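How to oil a wooden tabletop

A bare or worn wooden table can be brought back with oil in a weekend. This method suits desks, workbenches and kitchen tables. It does not suit a top that still has varnish on it, which has to be stripped first.

What you need

Sandpaper in 120 and 180 grit
A sanding block
Lint-free cotton rags
Hardwax or Danish oil (we use Brolteo Clear)
Mineral spirits
A metal bucket with water in it

Check the old finish

Put a few drops of water on the wood. If they soak in and leave a dark spot, the surface is ready for sanding. If they bead up, there is still a finish in the way.

Sand

Start with 120 grit and go with the grain the whole way. Sanding across it leaves scratches that show up as soon as the oil goes on. Switch to 180 and repeat. Stop there. Paper as fine as 2000 closes the wood so much that the oil sits on top and stays sticky.

Vacuum the dust, then wipe with a rag dampened with mineral spirits. Let the top dry before you open the oil.

Find the grain direction on every board before you start, including the ends.

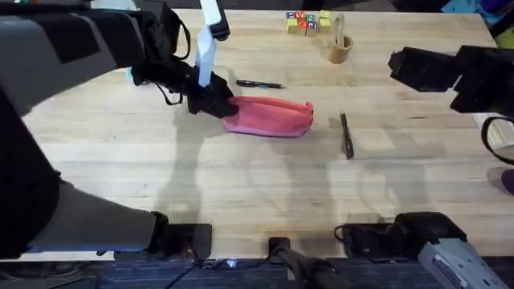
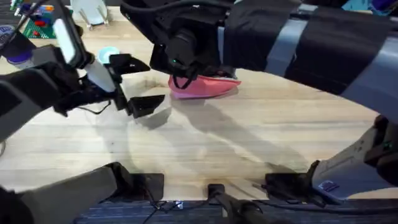
Light wood in all three of these.
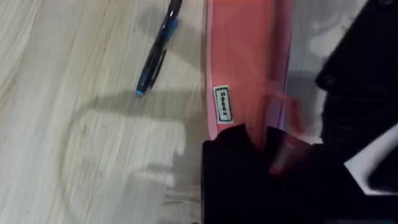 Zoltán Bozsik wrote in to say that he skips the mineral spirits and uses a barely damp cloth, which raises the grain a little, and then goes over it once more with 180 by hand. He has done it that way on oak and on beech and says the second pass takes a few minutes. That works too, as long as the wood is fully dry before oiling.

Apply the oil

Stir the can, don't shake it. Pour a small amount on a rag and spread it thin, working along the grain. Wait 10 minutes, then wipe off everything that has not soaked in. Any oil left standing will dry into a shiny patch.

Let it dry overnight and do it again. Most tops need 3 coats. Rub lightly with a worn piece of 180 between coats if the surface feels rough. Do the underside as well, at least once, so the top doesn't cup.

Rags

Oily rags can catch fire on their own. Drop them in the bucket of water as you finish with them, or spread them flat outdoors until stiff. Don't leave them in a pile.

Aftercare

Keep heavy things off for a week. Wipe up spills when they happen. Add a thin coat when water stops beading, usually once a year on a table that gets daily use.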